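Club Notes > Meetings > Minutes
9 min read

Hurnlow Robot Club: minutes, 25 June 2026

Upstairs room, usual time, minutes by me again. We started late while the projector got sorted out. Last meeting's minutes were read and agreed, with one fix: I'd written that the soldering night was full, and it wasn't, it had two spaces left. Sorry to anybody I put off!

1. The Stodent open day

This took up most of the evening, and I'm giving it most of the page, partly for the people who couldn't get a seat on the bus. We had 33 members and family along, a record for a club trip (the sewer robot visit in March got half that, and I still think you all missed a treat).

Quick recap. Stodent builds two-arm work cells and had opened up the shop for the afternoon, with coffee, a talk in the front office and then demos in small groups. The talk went on a bit. I'd have cut the section on their company history and given that time to questions, and when I said so at the meeting there was a fair amount of nodding. The demos were what we'd gone for anyway.

The cell everybody wanted to see was the one they call Jakeo. Its job that afternoon was sorting toy building blocks by color: blue in one bin, lime green in the next, red in the last. I know, I know, it sounds like nothing. My niece could do that at two. But after you've spent a winter trying to get one arm to pick up one thing, as we have with Fang, you watch two of them working over the same table with your mouth slightly open.

The arms share one long aluminum rail along the front, so they're reaching across the same bit of tabletop, and I kept waiting for them to smack into each other. They never did while our group was there. The engineer showing us around told us the two arms are planned together, as one machine with a lot of joints, and that most of the pauses we noticed were one side giving way to the other. I'd taken those pauses for thinking time.
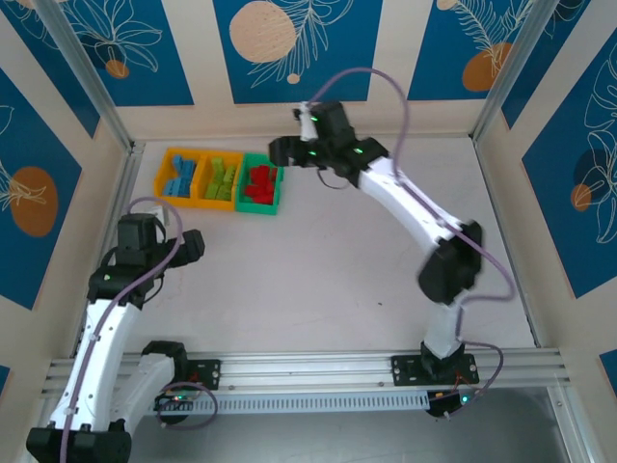

Ramesh Saxena wasn't convinced by the waiting. He said that if one arm spends its time politely holding back for the other, you've paid for two arms and got one and a bit, and he would like to have seen the same job done by a single arm with a stopwatch running. Blocks are light, they don't roll, they're all bright colors, and he felt Stodent had picked the friendliest job it could find.

Fair points, and we went around on them for a good while. I said the friendly job was why I liked it. You could follow every move without being told what you were looking at, and the kids in our group were calling out the next color before the arm got there. Somebody near the window said a pause is cheap next to a bent gripper, and as the person who paid for Fang's last set of fingers I have to agree. Ramesh came back with the question of what happens when the arms have to pass something between them. That wasn't part of the demo, so I've been asked to write to Stodent about it. (See actions.)

A few more things from the visit that I promised to get down:

The cables. Jakeo's run along the outside of the arms with plenty of slack up at the wrist, in a big loop on one of them. We've been tying Fang's down tight because it looks neater, and we've now broken the same connector twice. The engineer's advice was to let the cable be ugly. I've cut our zip ties off already, I couldn't wait for the meeting.

The count. They were asked how often it goes wrong. The answer was that in their last run of 100 blocks it needed help with 3. I liked that we got a straight number with the bad part left in. I'd have liked it even more on paper, with a note of what went wrong each time, and Ramesh would too.

The wrist cameras. This turned into the best conversation of the day for me, so bear with me. We've always had Fang's camera up on a post, looking down at the table, and we've always had the same trouble, where the arm reaches in and blocks its own view right when we need it. A camera down at the wrist travels with the gripper. You lose the wide view and you get the last few inches, with both fingers in the picture the whole time, so the software always knows where the tips are compared with the thing it's after. The pads on the inside of the fingers matter too. Ours are smooth and things squirt out of them like a bar of soap, and I spent ages asking about texture while my coffee went cold.

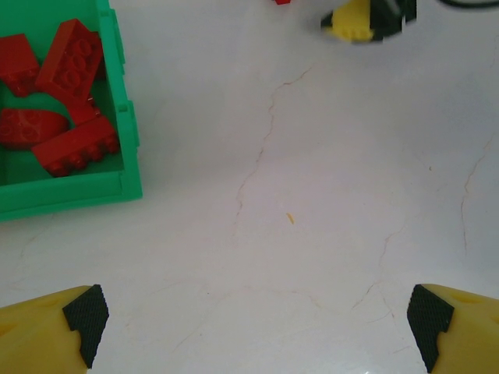 The catch with going in that close is that you can't see where you're headed until you're nearly there, so you want the high camera as well, and then you've got two views to line up. We talked through whether Fang's little computer can cope with both. General feeling was yes, if we drop the picture size. We'll find out. It was agreed to try it on the bench with the spare camera before buying anything.

Bins came up too, oddly enough. Dropping a block into a bin sounds like the easy half, but once there's a heap in there the next one can land on top, lean on the side or bounce. We've only ever practiced with an empty tray. From now on we practice with a half-full one.

2. Our own open day

After all that, the obvious question: what are we going to show people? Last year's table had Fang waving, and it got a laugh, but waving isn't a job. Proposed by me, and agreed after some grumbling, that we do a color sort of our own with one arm and two colors. Ramesh offered to run the stopwatch, which surprised no one who'd sat through item 1.

We'll want a rope or a low screen in front of the table this time. Small hands get everywhere and I'd like to enjoy the afternoon. It was also asked that whoever does the talking keeps it to five minutes, and I may have been looked at.

3. Money

We have 3000 dollars set aside for the arm fund. There was a push from the back to spend the lot on a second arm right away, while everybody's still excited. I'm tempted! But we agreed to get one arm sorting properly first and look at it again in the fall. The bus came in under what we'd collected, and the leftover goes into the fund too.

4. Anything else

The vise is sticking again. Please stop leaving batteries on charge overnight. If you borrowed the blue toolbox, bring it back, no questions asked.

Actions

Me: write to Stodent to say thank you, ask about passing things from arm to arm, and ask if they'd share the notes on the blocks that needed help.
Ramesh: time Fang on ten pick-ups with the new loose cable, and again with the half-full tray.
Me again: find textured rubber for Fang's fingers and glue some on.
Everyone: old building blocks, please, in two colors if you can. Check the attic.

We finished up well past closing and carried on in the parking lot. Next meeting same place, and I'll bring the finger pads.

Contact the club | © Hurnlow Robot Club | Back to top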